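Search this site
Type and hit enter
Recipes Homes Small Business Archive

The woman who sorts other people's toy kitchens

2024-08-24
By Catrin Sayce

I should say up front that I went to see Sânziana Ciobanu partly for selfish reasons. My two have a play kitchen at home and it's a disaster. There's a plastic egg behind the couch that I have known about since October. So when a friend told me there was a woman one suburb over who cleans up, sorts and matches second-hand toy kitchen sets and sends them out again to kinders and playgroups, I rang her that same arvo and asked if I could come and have a sticky beak.

She said yes, as long as I didn't mind talking while she worked.

The business is called Lestness (she made the word up, and no, it doesn't mean anything, she just liked how it sounded when she said it to the dog). It runs out of the back half of what used to be a curtain shop. The curtain rails are still up and she hangs mesh bags of toy veg off them to drip. I banged my head on a bag of carrots within a minute of walking in and we got on well from there.

"People think it's cute, and it is cute," she told me, "but mostly it's washing up. I've done more washing up for children I've never met than I have for my own family."

She keeps a running tally in an old school exercise book, and on the day I visited it stood at 2,315 pieces washed and sorted this year. I asked whether that included the little ones, the loose peas and so on. She gave me a look. "A pea is a piece."

How does somebody end up here? Sânziana used to work in an office supply warehouse, picking and packing, and she was good at it. Then her daughter's kinder put out a tub of donated play food and asked if any parents could go through it. She took it home and didn't surface until the next morning. Half of it was sticky and there were three lids for every pot. She had it all laid out across her dining table by colour, and her husband came down for his coffee and had to drink it standing up.

"I thought, well, this is the nicest night I've had in ages," she said. "What does that say about me?"

I said I thought it said she needed a bigger table, and she laughed and said that was exactly what she'd gone and got.

Tables are a bit of a theme with her, as it happens. She will only sort on white. She tried a timber one and the brown bits vanished on it, all the bread and the spuds and the sausages. She tried a patterned oilcloth, which she describes as "a dreadful fortnight". On white she can run her eye over the lot and pick out a crack in a cup or a bit of old sticker straight away. She likes plenty of bare space between the pieces as well, and she told me off very nicely when I put my notebook down.

We got onto what makes a good set, and this is where she really hit her stride. She doesn't believe in the huge ones. You know the kind, a tub the size of an esky with every food under the sun in it. Kids tip them out and walk off, she reckons. What she likes is a handful of things that go together and one or two that don't. Something to put food in, something to put food on, something with holes. She is passionate about things with holes.

"A colander is the best toy in the whole kitchen," she said. "You can wash in it, you can carry in it, it's a hat. Give a three-year-old a colander and go and have your cuppa."

And then sauce! Every set needs a sauce bottle, apparently, because sauce is a verb at that age. Nothing is finished until it's been sauced, and that includes the fruit.
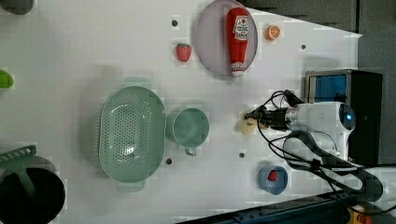
Souad Chraibi reckons the strawberries are what the little ones go for first, every time, and that if you only send one there'll be tears before morning tea. She had come in through the side door with two coffees while we were talking, caught the tail end of the fruit conversation and was straight into it. Her playgroup has had three Lestness sets now, and she says the fights have dropped right off now that the popular foods come in doubles.

"Doubles of the good stuff, singles of the boring stuff," Sânziana agreed. "You can send a single capsicum out into the world and it'll be perfectly safe."

The two of them then had a proper back-and-forth about bowls. Souad wants more small ones. Sânziana thinks small bowls go home in pockets. Souad said a few always come back in pockets too. I drank my coffee and kept out of it.

I wanted to know about colour, because once she'd pointed it out I couldn't stop seeing it. So many sets these days come in those soft ice-cream shades, minty greens and pale blues and dusty pinky greys, and the food stays bright. She's all for it. When the dishes are quiet the food stands out, and a child can see dinner from across the room. The trouble is matching. One maker's mint is never another maker's mint, and if a cup goes missing it can take her months to find one that sits properly with the rest. She has a shelf she calls the waiting room, full of cups and strainers and saucepans that are good as gold but don't go with anything yet.

"I know it doesn't matter to the kids," she said. "It matters to me at eleven o'clock at night."

The washing itself is pretty plain. Warm water, ordinary dish soap, a soft toothbrush for the seams and the strawberry leaves. She won't put the hollow pieces under for long, as water gets in and then you never get it out. Anything with holes gets brushed from both sides. Cloth food (she isn't a fan, but people will donate it) goes through the machine in a pillowcase. Then everything hangs on those curtain rails overnight, and in the morning she goes over it again under the window.

Not all of it makes the cut. Anything cracked goes, anything that's been chewed goes, and anything small enough to worry her goes too. She used to feel awful about that. These days she has an arrangement with Tincuța Husar, who takes the rejects for her craft classes with older kids and turns them into mobiles and fridge magnets. There was half a lemon on the fridge at Lestness wearing a tiny felt hat. I was offered one to take home and of course I took it.

I asked about money, a bit awkwardly. Sets start at 30 dollars for a basic one, and she'll do a playgroup a better price if they bring back what they've finished with. She isn't getting rich. Last financial year, after rent and soap and postage, she cleared 1,458 dollars, a figure she told me with enormous pride, and then she told me her husband had offered to frame it.

Is there a dream? There is. She'd love a lending library for the things families only want for a little while, where you could have the bakery for a month, then swap it for the fruit shop. She's started on the boxes already. There are 20 of them lined up along the back wall with the labels written but nothing in most of them, and I read a few on my way past. Breakfast. Picnic. Soup. One just said Too Much Corn.

I asked what she'd tell someone like me, with a messy play kitchen and an egg behind the couch.

"Take two thirds of it away," she said, without even looking up from a tap full of teacups. "Put it in the cupboard. Leave them some fruit, a bit of bread, a plate, a bowl and a sauce bottle. Swap it over when they get bored. And get the egg out, Catrin, for heaven's sake."

I did take two thirds away. My eldest noticed inside ten minutes and asked where the pizza was, and my youngest has been serving me bread rolls with sauce on them ever since, one after the other, very seriously, on the same plate. The colander is on her head as I type this.

I moved the couch on the weekend. There were two eggs.

Lestness takes drop-offs of clean-ish toy kitchen gear at the side door most mornings. Ring the bell twice, and please leave the batteries out of anything that sings.

Contact us | Copyright 2024 | Back to top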